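Home | Lists | Archive | Search | Help
Collix list archive > November > Thread view > Previous | Next

Re: block sorting, bins and colors
November, 4:10 pm
From: Chie Furukawa

Shahzad Usmani wrote:
> I have gone through the box from Stakau and the blocks are in better
> shape than I expected. A few have dented corners. The reds and greens
> are still mixed together because I didn't know if you wanted them by
> color or by length. Also, do we keep the metal bins or move to the
> plastic ones Arain offered us? The metal ones are getting ugly.
> Shahzad

Shahzad,

By length first, please, then by color. In this lot it comes to nearly the same thing, but we have some long greens in the cabinet from last year and I don't want them ending up with the short ones. If you find a block that doesn't match either length, put it in the Ravow tray and I will measure it when I'm in.

Dented corners are fine. Chips that leave a rough edge are not. Run a thumb along all four long edges and set aside anything that catches. Last time we set aside 33, and most of those only needed a light sanding.

On the bins, I would keep the metal. The paint is going on the inside walls and the floors are scratched, but they are still square at the rim and they don't slide on the wooden table. The plastic ones are lighter and I have already had one tip over on me when I leaned on the side. If the worn paint bothers people we can strip one and see how it looks bare.

Two things I would ask for. Tip the bins out and wipe them before putting blocks back, including the rims, where small scraps collect. And don't fill them to the top. When only a few blocks are on the floor of a bin you can tell the long ones from the short ones at a glance, and when they are heaped up you end up digging. 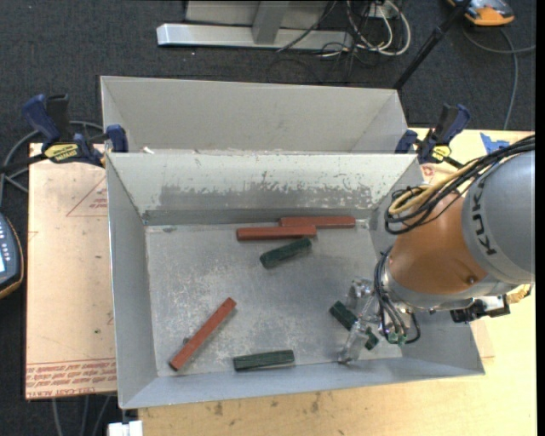
Usman Cheema adds that he would rather see the bare metal left alone, as any paint we put on will flake off the same way within a year and then the flakes get in with the blocks. He would scrub the walls with a stiff brush, knock off whatever is loose, and stop there.

I have no objection to that. Shahzad, if you have a stiff brush, start with the worse of the 2 bins and let me know how much comes off. The shelf labels can wait until the sorting is finished. I still need to rewrite the one for the long reds.

Chie

Previous message | Next message | Back to thread index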